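April
By the Workplace Services Review Desk

Hostora Pantry Attendant: Review After One Quarter of Office Use

The Hostora Pantry Attendant is a single-arm robot sold to employers that run a staffed or partly staffed snack service. It is meant to sort, set out and return small food and drink items on an ordinary piece of office furniture. The unit reviewed was placed on the second floor of the Fuvcombe office, which has 287 employees, and was used through one quarter alongside the existing pantry staff of 4.

This review considers the quality of the work, the demands the machine makes on the room, and the effect on the people whose duties it touches. Cost is treated briefly at the end. Readers looking for a comparison with vending equipment should note that the Attendant does not take payment or keep stock under lock, and it was not judged on either point.

Setup and space

The supplier's installer completed the setup in one working day. No special counter was bought. The manual asks for a flat top of even color, clear space on the side where the arm enters, and a barrier between the work area and any seating. A gray drawer cabinet already owned by the department met the first requirement, and the glass panel along the back met the last. The drawers below remain in use for napkins and cup lids, although staff are instructed to pause the arm before opening them.

Cable management deserves more attention than the manual gives it. The guide devotes half a page to power and network connections and leaves the route along the floor to the customer. Offices without a facilities team on site should ask for a written cable plan before delivery.

Handling of items

The arm works with a two-fingered gripper. Staff place mixed goods on the cabinet top, choose a task on the tablet, and the arm takes up the items one at a time. The standard trial set was kept deliberately plain: an apple, a can of soda and a bag of chips. These three shapes cover most of what the pantry hands out, and each asks something different of the gripper.

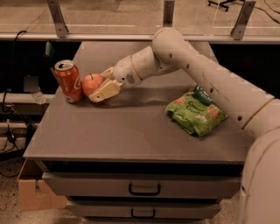 Fruit was the strongest category. The fingers close slowly on a round object and the force setting can be lowered from the tablet, a step we recommend for pears and for any apple that has been in the bowl for several days. Complaints of bruised fruit did not rise during the quarter. When fruit stands close beside a can, the arm takes more time over its approach, and staff soon learned to leave a hand's width between items when they wanted the task finished quickly.

Cans were handled well when upright. A can placed on its side was often passed over and reported on the tablet as needing help. Soft bags were the weakest category. A full bag lying flat offers little for two fingers to hold, and the result depended heavily on how the bag had been set down. Staff were advised to pinch up the center of the bag before starting. This works, but it is a hand task added to a machine that was bought to reduce hand tasks, and the supplier should say so in its sales material.

Speed is modest. An experienced attendant clears the same cabinet top in a fraction of the time. The value of the unit lies in the early morning and mid-afternoon periods, when the attendants are needed elsewhere and the small, steady work of restocking used to wait.

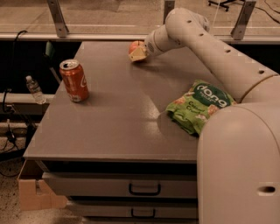
The Attendant's gripper at the apple, with the soda can and a bag of dang chips also on the cabinet top.

Effect on pantry staff

Management gave a written undertaking before the trial that no position would be removed as a result of it. All four attendants kept their hours. What changed was the content of the day. Before the trial, the attendants described restocking as the task most often interrupted and most often left to the end of the shift. By the second month, restocking on the second floor had largely passed to the machine, and the attendants spent the time on meeting-room service, allergy labels and orders.

These are generally considered better duties, and two attendants asked to be trained further in ordering. The same change carried some losses. The pantry counter is a place where employees and attendants speak to one another, and the attendants reported fewer such conversations on the second floor. One wrote in the staff survey that people now came to look at the arm and left without saying good morning. The department has since moved one attendant back to the counter during the 10 a.m. break, an arrangement we support.

There is also the matter of supervision. The Attendant stops and asks for help when it is unsure, and the request goes to a person who may be carrying a tray on another floor. During the quarter the unit recorded 195 requests for help. Most were settled in under a minute, but a minute's work can take several minutes of walking. Job descriptions at Fuvcombe did not mention this duty when the trial began. They have been revised, and the pay grade for attendants who hold the tablet is under discussion. Employers considering a purchase should settle this question beforehand.

Training

Hostora supplies a half-day course, which all four attendants completed. The portion on safe approach, pausing and restarting was clear and was rated highly. The portion on changing a task was too short. Attendants who were less used to tablets asked for a printed card, and the department made one of its own. A card of this kind ought to come in the box.

Comparison with other products

The department also looked at the Stelline counter unit and the Verbeke restocking cart. The Stelline unit is faster with cans but requires its own molded trays, and our attendants disliked washing and stacking them. The Verbeke cart moves between floors, a real advantage in a tall building, but it needs wider aisles than the Fuvcombe pantry can provide. Of the three, the Attendant made the fewest demands on existing furniture.

Cost

The service plan for the quarter came to $2,975, covering software, one scheduled visit and telephone support. The arm itself was leased under a separate agreement. Telephone support was courteous and was answered promptly before noon – afternoon calls were less reliable.

Assessment

The Pantry Attendant is recommended, with conditions, for offices that already employ pantry staff and intend to keep them. It is careful with fruit, dependable with upright cans and only fair with soft packaging. It is not recommended for unstaffed pantries, where its requests for help would go unanswered.

The Fuvcombe office has extended its agreement for a second quarter. The attendants will choose which tasks are assigned to the arm during that period, and their survey responses will be reviewed before any further unit is ordered.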